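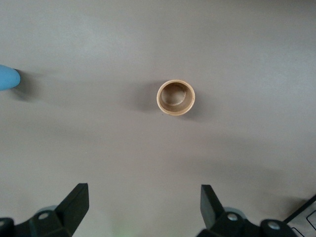
3. Comparison of two parallel grippers for picking small rings

Bushra Jafri
Individual project report, section 3 of 5

3.1 Aim

The earlier sections covered the choice of arm and the mounting plate. This section compares two electric parallel grippers, the Drekard and the Brisano, on a single task: picking a small ring from a flat grey table and placing it on a peg. The wrist camera and the controller were kept the same for both, so that any difference in the results could be put down to the gripper and its fingers.

3.2 Equipment

The Drekard has black fingers with angled jaw pads, held on with screws. The wrist camera looks down between the fingers, and both pads stay in view when the gripper is fully open. The Brisano has longer fingers with flat pads and a deeper body. It needed a spacer on the camera bracket, without which the body hid the lower third of the view.

The ring is tan, short and open at the top, with walls that are thin for its width. It was chosen because it can be held in two ways: across the outside, or with one finger inside the opening. Only the outside grip was tested.

Both grippers were driven by the Zevport controller over the same cable. Closing force was set in software. The Zevport scale is in its own units and does not convert directly to newtons, so the values are given as set: 300 for light closing and 4000 for firm closing.

3.3 Method

1. The arm was moved to a fixed height above the table with the gripper fully open.
2. The ring was placed by hand within the area between and ahead of the fingers. Its position was varied from trial to trial.
3. The camera image was used to find the outer rim of the ring. The centre of the rim was passed to the controller as the target.
4. The arm lowered, the gripper closed, and the arm lifted straight up.
5. A trial was a success if the ring was still held at the top of the lift. Dropping it on the way to the peg was recorded separately.

Each gripper was given 73 trials at each of the two force settings. The lamp was left in one position on the upper right for the whole set. All trials for one gripper were finished before the other was fitted, which saved time but means that slow changes, such as wear on the table surface, are not spread evenly between the two.

3.4 Results

At the firm setting there was little to choose between the grippers. Most failures came from the camera step, where the shadow to the left of the ring was taken as part of the rim and the target moved sideways. The fingers then came down on the ring wall. Raising the contrast threshold reduced this but did not remove it.

At the light setting the Drekard was clearly better. Its wedge-shaped pads met the ring low on the wall and kept it level. The Brisano pads tended to tip the ring before the grip was complete, and the lift then failed. On four occasions the ring rolled out of the camera view and the trial had to be restarted; these restarts are not included in the totals.

The Brisano closed faster and was quieter. Neither point affected the success rate, though the speed would matter in a longer cycle.

3.5 Sources of error

The ring is almost the same brightness as the table when the lamp is dimmed. The detection step uses brightness only, and colour would probably be a safer cue. The camera bracket was also found to be slightly loose at the end of the Sunday session. It was tightened and the last block of Brisano trials was repeated – the earlier block was discarded.

Finger position was taken from the Zevport readout and was not checked against a gauge.

3.6 Choice of gripper

The Drekard was kept for the remaining work. The Sethi fingertip kit, which adds soft pads to either gripper, arrived too late for the main comparison and is tested in section 4 with the same ring and the same camera settings. The placing step is also covered there, as the peg fixture was remade in April and the dropped-ring counts from before and after the change cannot be combined.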